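How I Fold Dark Clothes So They Come Out of the Drawer Ready to Wear

Filed under: Laundry, Small Spaces

I own a lot of black and navy. When you pull it out of the dryer it's one big dark lump, and for years I just shoved the lump in a drawer and ironed things one at a time in a panic at 7 a.m. Then we moved into the apartment on Gandside, where the closet is basically a broom cupboard, and I had to get serious about folding.

What you need: a table with a cloth on it, decent light, and the basket. That's it! I did buy one of those Drovell folding boards and it's fine for T-shirts, but I was forever hunting for it, so now I go by hand.

Step 1. Pull out one thing at a time

Don't dump the basket. Take one piece, give it a good snap, and let it hang for a second so you can work out which way up it is. Dark fabric hides its seams, so I feel for them with my thumbs (the hem is thicker, and the side seams have a little ridge). 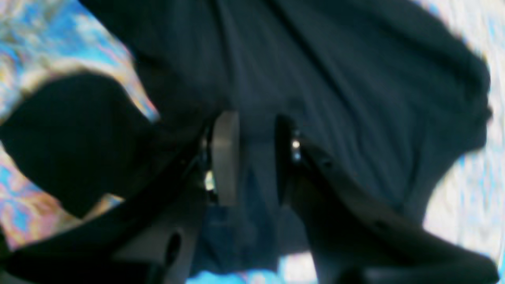
Navy fabric, still full of folds and creases.

If you can't find the shoulders or the waistband by feel, hold the piece up near a window. Lint shows up there too, so keep the roller handy. Mine is from Zistico and has outlived two vacuum cleaners.

Step 2. Lay it out long

Put the piece down across the table with the long direction running left to right. Hold both ends and pull them gently away from each other, just until the slack goes out of the middle. Don't yank, especially with knits – you'll get a wavy hem and it will stay wavy until the next wash.
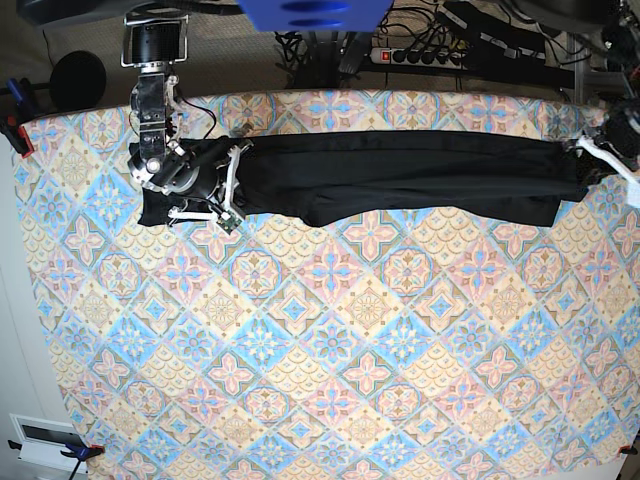 Once it's down, let go and smooth from the center out with flat hands. I do the top side, flip the whole thing over, and do it again. Pants get folded lengthwise first, leg on leg. Dresses I fold in thirds the long way, with the sleeves tucked behind.

Step 3. Fix the edges before you fold 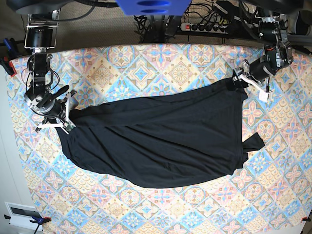 Most bad folds start at the edges, and it's so easy to miss one when everything is the same color. Look all the way around before you go any further. A pale cloth helps a lot with this. Against the light blues and pinks, you can spot a little flap of black sticking out at the side, and you can see where the top edge has rolled over on itself. Tuck the one, unroll the other, and run your palm along the diagonal wrinkles until they ease off.

Step 4. Fold toward the middle

Bring one end to the center, then the other end over it. Press down with your forearm and stand the bundle on its edge in the drawer. If it flops, fold it once more. My deep Bilyk drawer takes 24 pieces this way, and I can read the whole row from above.

Thick sweaters are the exception. Those go flat on the shelf, heaviest at the bottom.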